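Skallstead Community Orchard – where we've got to since November

Hi all,

Sorry this one's landing on a Thursday afternoon, I wanted the grafting numbers in before I sent it.

The short version is that the money is mostly in the ground now, which is a lovely thing to be able to write! We've planted 279 trees across the two paddocks, and 13 of those are the old Clumcombe cooking apple we were so keen to save. The cuttings came from the last big tree behind the Vosten hall, and I'm told it had a terrible year for canker, so we got them just in time.

Losses so far are six, all on the low side where the water sits after rain. I'd like to move that row uphill next winter and put willows or something thirsty in its place. It'd mean shifting some of the mulch budget over to labour – let me know if you need a form for that or if an email will do.

The fence is finished except for the gate on the Lanz Road side. The wallabies have worked this out already, so there's a pallet wired across the gap for now (ugly, but it's holding).

Our pruning days have been busier than I'd planned for. We had 59 people at the last one and ran out of secateurs by mid-morning, so half the crowd ended up hauling branches and chatting, and they seemed pretty happy about it.
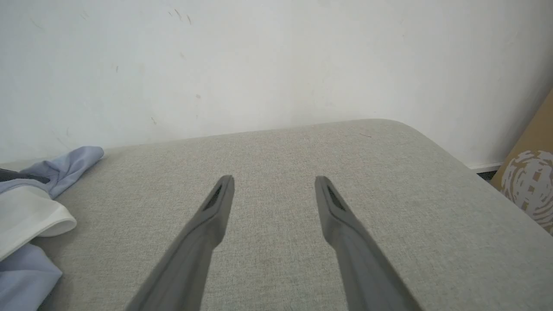 I've asked for a quote on another batch of tools and will send it through when it turns up. The irrigation is the bit that's behind. The pump's in but the pipe to the top paddock is still on back order, and we're carting water up in the ute until it comes. I'd rather have it done before the real heat, so I'm chasing them every Monday.

Receipts are in the shared folder, apart from the mulch one, which I'm still hunting for.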